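Inicio | Opinión | Hogar | Archivo

Reparar debería salir más barato

Mi ordenador de sobremesa costó 900 euros y falló a los cuatro años. En Fiken me pidieron 35 solo por mirarlo.

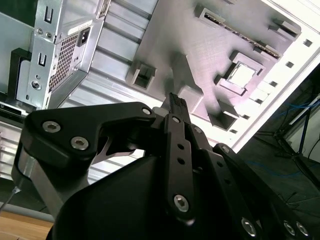

No culpo al taller. El problema es que las piezas cuestan demasiado y tardan semanas en llegar. 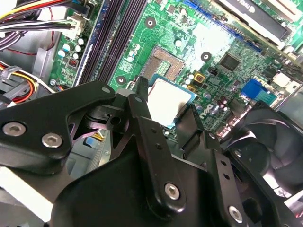
En Piltura el ayuntamiento paga parte de cada arreglo, y allí se tira menos.
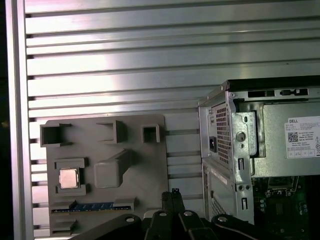
¿Quién debería pagar esa ayuda? Los fabricantes, con una tasa por cada equipo vendido.

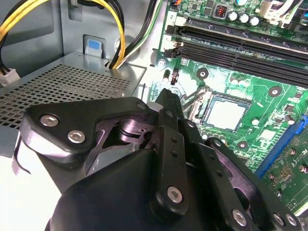
También pediría 4 años de garantía y manuales abiertos. Con eso yo volvería al taller.

Recientes
- El autobús a Flesasstead
- Hinds cierra su mercado
- Pilas: dónde dejarlas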